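Chapter 4
The Bedroom: Working in a Small Space

In the last chapter we learned how to care for a kitchen. Now we move to the bedroom, and we begin with the bed, as it is the largest surface in the room. In a small bedroom everything lands on it - clothes, blankets, a pen, the things from our pockets. A bed with a flowered spread can look full even before one garment is put on it.

Hamdia Alemneh, who taught this course for 12 years, asked her students to clear the bed first and touch the floor last. We follow the same order in this book. 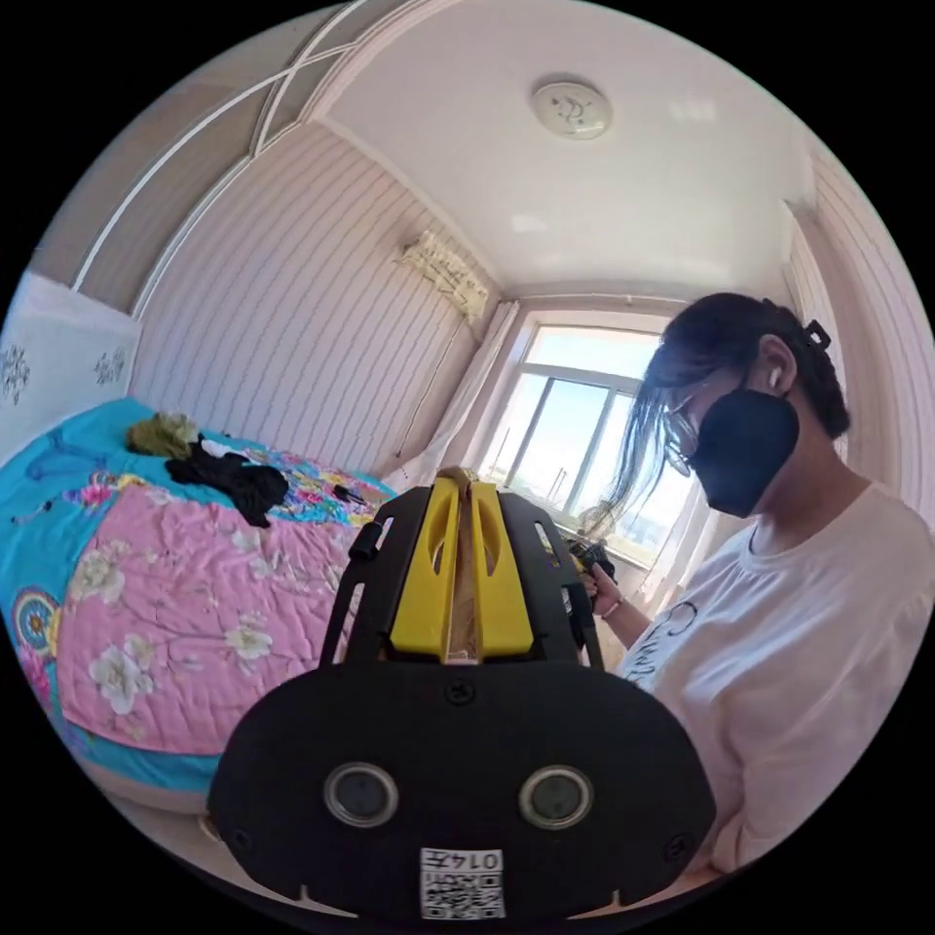

Begin with the garments. Take each one by the shoulders or by the waist, shake it once, and decide if it goes to the closet or to the wash. Dark clothing should make its own pile. After this, lift the extra blanket, fold it in half two times and lay it at the foot of the bed. A quilted blanket keeps its wrinkles if it stays in a heap, so do not leave it until Sunday.

Key words in this chapter: bedspread, quilt, fold, hem, crease.

4.1 Sorting the Clothes

Before you start, prepare two baskets and a dozen hangers. Bríd Foley's method, which we study in section 4.3, needs also a flat board for folding.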